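About Us

Hi there, and thanks for stopping by! I'm Ilgın Tatlı, and together with my old college roommate Declan Kershaw I run Plindlow, a little fruit-by-mail and marmalade shop that started in my kitchen and then took over my dining room, my hallway and (for one very sticky winter) my car.

I grew up in a family where citrus season was a big deal. My grandmother would put up jars all through February, and we'd all fight over the ones with the thick peel. When I moved away for work I could not find anything like it, so I made a batch myself. It was terrible! I kept going anyway. Batch 36 was the first one I let anyone outside the family taste, and that person was Declan, who ate half a jar with a spoon and asked what I was planning to charge for it.

We opened the online shop that spring with one kind of marmalade and a very bad logo. In our first full year we sold 1,608 jars, mostly to friends, friends of friends, and one lovely bakery called Keskin that still orders from us every month. The year after that it was 3,324 jars, and I finally quit my day job at Wernent (hi, everybody in billing, I miss the Friday bagels).

The fresh fruit boxes came later. Customers kept writing to ask if they could just buy the tangerines, and for a long time I said no, since shipping fruit scared me to death. Then we met Teodor Solberg, who has been packing and shipping produce most of his life, and he talked me into a small trial. Those boxes sold out before lunch! 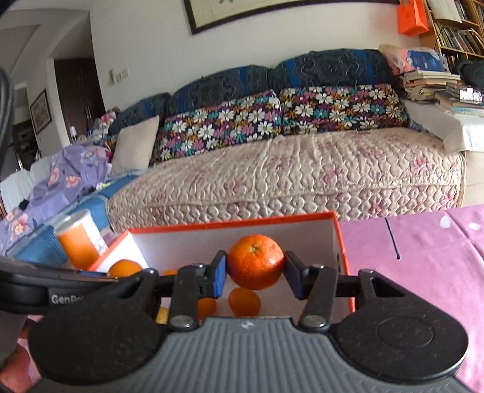
One tangerine and an open box.

So who does what? I do the cooking and answer most of the email, so if you get a reply at 5 in the morning with too many exclamation marks, that's me. Declan looks after the website and the money. Teodor is in charge of the fruit boxes and won't let me near the tape gun. Erdal Dağdelen joined us last year to run our marmalade classes, which hold 6 people at a time and fill up fast, so please get on the list early if you want a spot.

We make five flavors right now. The bitter orange is our best seller, the tangerine and ginger is my favorite, and the lemon with black pepper is the one people email us about, both for and against. We don't use added pectin or coloring, so the set and the shade change a bit from batch to batch. If yours is runny, try it over yogurt, or write to me and I'll send another.

Our next open kitchen day is Sat 12 June. Come by, taste everything, bring your empty jars back and we'll knock a little off your next order. Kids are welcome, and dogs are fine out in the yard.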